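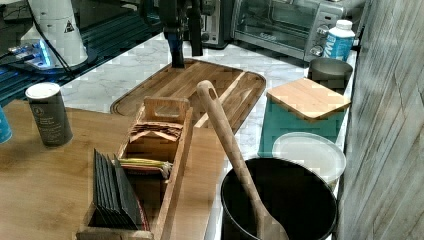
4. Setting Up the Staten Plinth and Cover

This section covers the standard Staten display plinth with its clear acrylic cover, as used for fired clay, plaster and small bronze work. For wall shelves and hanging hardware, refer to the Mofokeng rail guide supplied separately.

Caution: The plinth must be level and fully loaded with ballast before any artwork is placed on it. Do not use the cover as a handle at any stage.

Before you start

Check that the floor is clean and firm. Carpet with a thick underlay is not suitable. Allow enough space on every side for a visitor using a wheelchair to turn. The assembled plinth weighs 51 kg with ballast and should be moved only by two people, or on a flat dolly.

Positioning and leveling

1. Place the base unit in its final position with the access panel facing away from the main approach.

2. Remove the access panel by turning the four cam locks a quarter turn to the left. Set the panel aside on a soft surface.

3. Place a spirit level across the base, front to back and then side to side. Adjust the feet from inside the unit with the hex key. Do not extend any foot past the red line on its thread.

4. Load the ballast bags flat against the floor of the unit. Keep the cable channel clear.

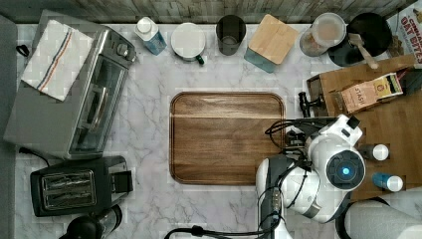 5. Check the level again. The feet settle slightly under load, and a further small adjustment is normal.

6. Refit the access panel. Each cam lock should click. If one does not, the base is probably twisted — return to step 3.

Note: On units bought before the April revision, the hex key is taped inside the access panel. On later units it is in the accessory bag.

Mounting the work

7. Put on clean nitrile gloves. Cotton gloves are not recommended for glazed surfaces.

8. Lower the top deck onto the base pins. The felt side faces up.

9. Mark the footprint of the work on the paper template, then cut the template out and lay it on the deck.

10. Apply museum wax at three points under the work, well inside the footprint. Lower the work straight down and turn it slightly to seat the wax.

11. Remove the template. Wait about two hours before fitting the cover, so that any movement in the work can be seen and corrected.
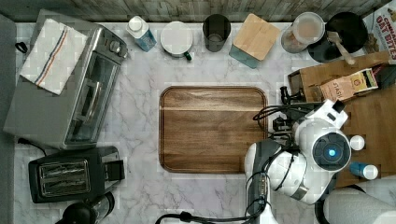 Fig. 3. Marble countertop with a wooden tray at the center, toaster oven and two-slot toaster at left.

Fitting the cover

12. Peel the film from the inside of the cover only. Leave the outer film in place for now.

13. With one person on each side, lift the cover above the highest point of the work and lower it into the groove.

14. Fit the security screws by hand, then tighten in diagonal order. Stop when the washer no longer turns. Overtightening will craze the acrylic.

15. Remove the outer film and wipe with a damp microfiber cloth. Do not use ammonia or alcohol.

Caution: Never fit the cover over unfired clay. Trapped moisture can mark the deck and loosen the wax.

Record the serial number of the plinth on the condition sheet and have it signed by the person responsible for the display. Replacement screws, wax and template paper can be ordered from Ruvov using the part codes in section 7.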